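Oltmont 600 Pedestal Fan
Sold and shipped by Trumberg Home Supply
In stock at the Cinadow warehouse

Fans for sleeping under, and what we think of the claims

We sell a lot of bedroom fans and we believe very little of what is printed on the cartons. If you have spent an evening comparing them you know the words already: arctic, glacier, turbo, whisper, breeze technology. A fan moves air. It does not chill the air. Put one in a closed, empty room and at the end of the day the room is slightly warmer than it would have been, thanks to the motor. What it can do is help a sweaty person feel less sweaty, and for a lot of people in a lot of bedrooms that is enough to get to sleep.

The Oltmont 600 is a plain three-speed pedestal fan. We carry it after dropping two fancier models that came back too often, one with a remote that customers kept losing and one with an ionizer that as far as we could tell did nothing whatsoever.

What the maker says

Airflow on high: 2000 cubic feet per minute
Blade speed on high: 1135 rpm
Speeds: 3
Controls: push buttons on the neck
Timer: none
Remote: none
Oscillation: yes, pull knob behind the motor
Height: adjustable, collar lock
Base: round, weighted
Power: standard household plug

What we say about that

The airflow number is the maker's. We don't own the equipment to check it and we suspect most shops that repeat such numbers don't either. Airflow gets measured in different ways by different companies, some right at the grille, some farther off, some with the front guard removed, and the cartons seldom tell you which. Use it to compare one Oltmont with another Oltmont. Comparing it with somebody else's fan is a waste of an evening.

We're easier about the blade speed, which you can at least hear. High is loud. It is a steady low roar without a rattle, and plenty of people sleep fine with it, but anyone who calls this fan silent has only run it on low. Low is fairly quiet. Medium is where most buyers seem to leave it.

The 600 in the name means nothing that we can work out. It isn't the height or the wattage. We asked and were told it is a "series designation."

Where to put it

Most complaints we get about weak airflow are about position. People stand the fan in the corner behind the door, point it at the wall over the headboard, and write to tell us it's broken. Aim it along the length of the bed from the foot end, a little above mattress height. If the evening outside is cooler than the bedroom, try it near an open window first and bring it over to the bed at lights out.

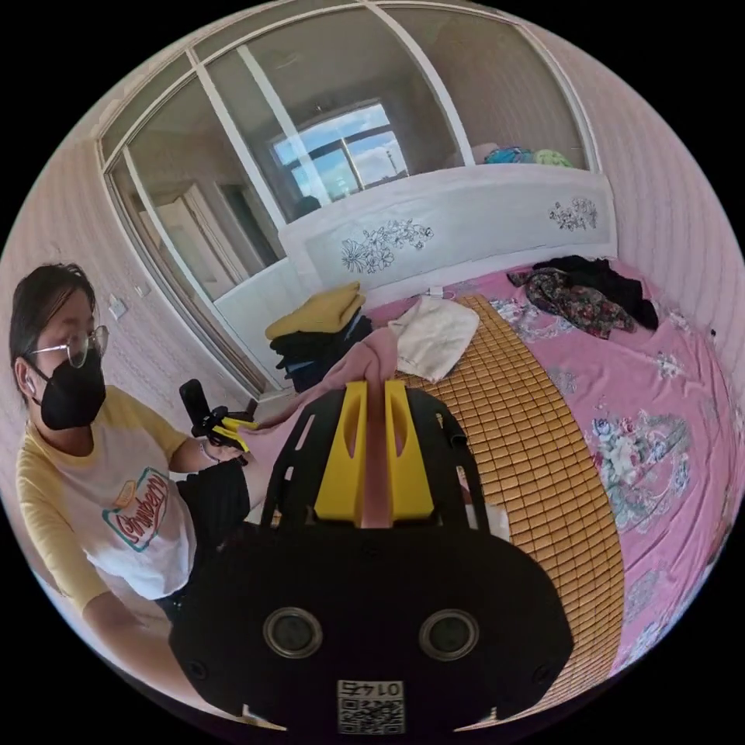
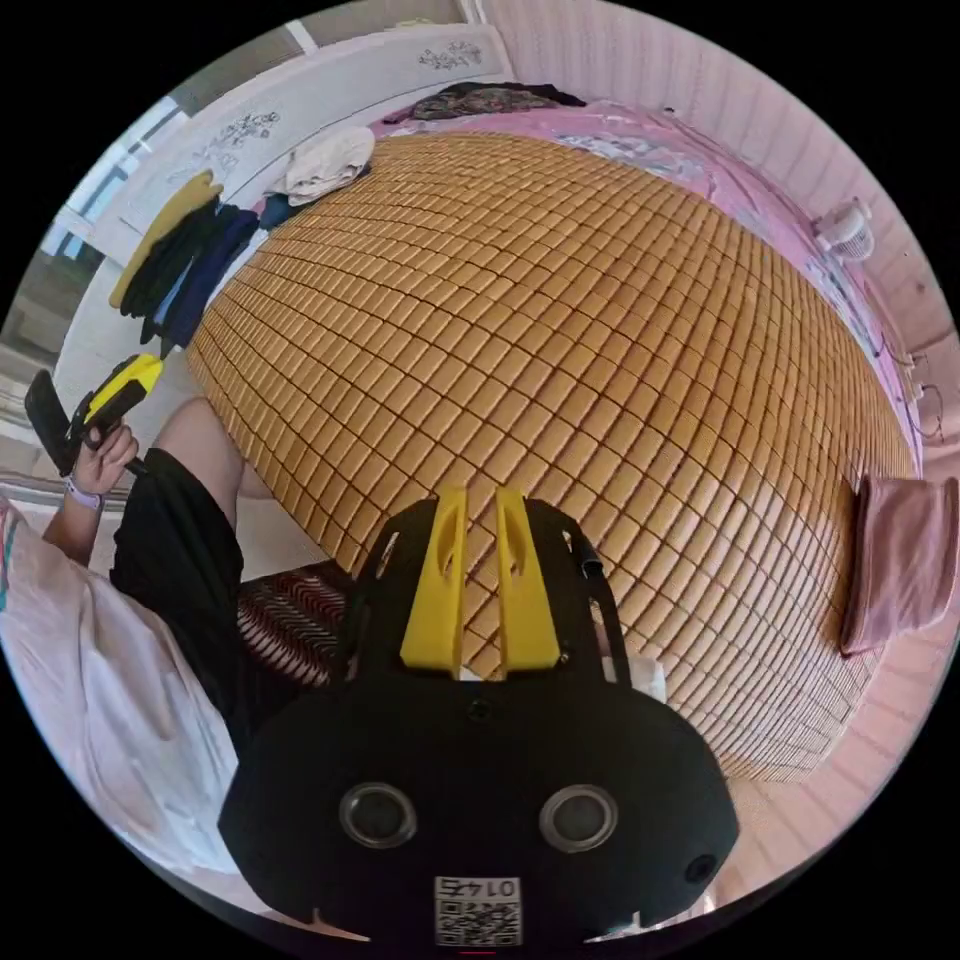
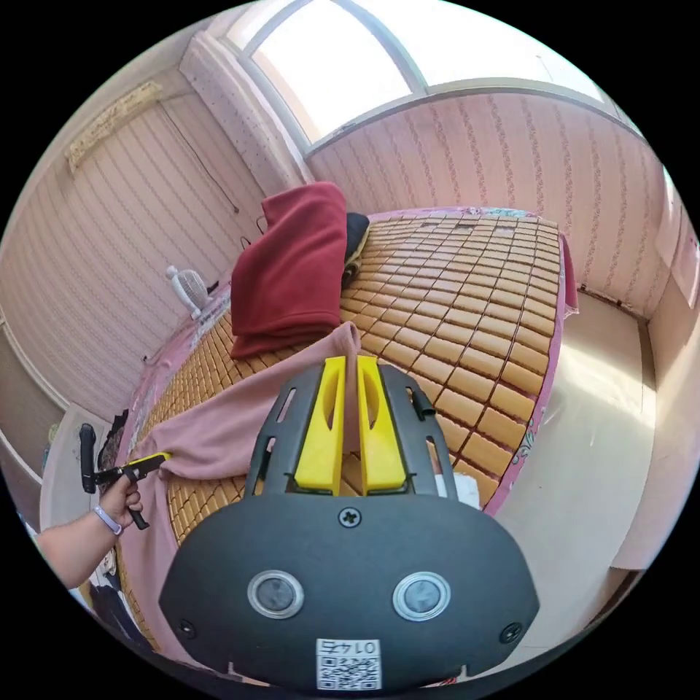
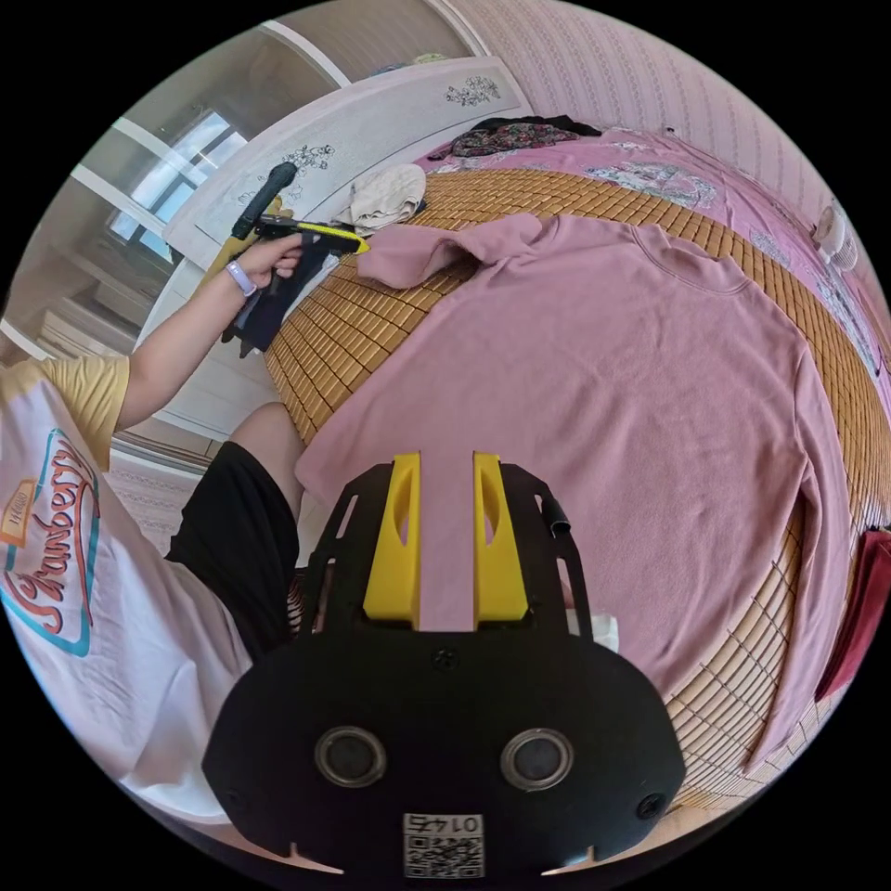 A fan can only dry the skin it reaches, so what is under you and what is on you matter more than another speed setting would. Half of a sleeper is pressed into the bed and gets no moving air at all. Thick foam toppers are the worst for this in our experience, and we say so as people who also sell thick foam toppers. A firm, smooth surface is an old answer to the same problem, like the tan woven mat on the bed in the second photo, with its tight grid of small tiles. Some customers swear by mats like it and others last one night and go back to a cotton sheet. We wouldn't promise you anything either way. What you wear is simpler. A long-sleeved sweatshirt such as the pink one spread out in the last photo belongs in a drawer in July, and if you are buying a fan so you can keep sleeping in one, try a T-shirt before you spend the money.

"Cooling" bedding sold alongside fans

You'll see this offered as a bundle elsewhere. We don't bundle. The fabrics that feel cold in the store feel cold for the first minute, while your hand warms them up, and after that you are lying on an ordinary sheet with an expensive label. Gel pads do the same thing on a slower schedule. If one of them works for you, wonderful, keep it. We stopped stocking them.

Very hot nights

A fan has limits and the cartons keep quiet about them. When the air in the room is hotter than your skin, blowing it at yourself can make things worse, especially for older people, babies and anyone who is ill. Please don't treat this fan as a replacement for air conditioning in a heat wave. We'd rather lose the sale.

Compared with the Ngau tower fan

We also stock the Ngau tower, and customers ask which is better. The Ngau takes up less floor and looks nicer. It also has a narrow outlet, and cleaning inside it means a screwdriver and a fair amount of patience. The Oltmont is ugly and comes apart by hand. If dust bothers you, get the Oltmont. If the fan has to squeeze between a bed and a wardrobe, get the Ngau and accept that it will collect fluff you can see but can't reach.

Assembly

Base onto pole, pole into collar, motor onto pole, rear guard, blade, front guard. The drawing in the booklet shows the blade nut turning the wrong way. It is reverse threaded: turn it counterclockwise to tighten. The clips on the front guard are stiff at first and one of them will fight you.

Check that the collar is locked before you switch it on. If the head droops, tighten the knob under the motor.

Cleaning

Unplug it. Take off the front guard and wipe the blade with a damp cloth. The guards can be rinsed in a tub. Keep water away from the motor housing. Once a month is plenty in most rooms, more with pets.

Known faults

The oscillation knob clicks on some units. The maker calls this normal. We call it annoying, and we will swap a clicking one inside the return period if you ask.

The cord is short. Measure from the outlet to the foot of the bed before ordering.

The feet leave faint marks on soft vinyl flooring. Felt pads fix it.

Returns

Unused or used, in the carton, with all the guard clips. Missing clips are the one thing we deduct for. Stock runs down quickly from May onward and we don't take backorders, so if the button below is gray, the Cinadow warehouse is out.

Spare parts we keep: blade, blade nut, guard clips (set), collar. We don't keep motors. A new motor costs nearly as much as the fan.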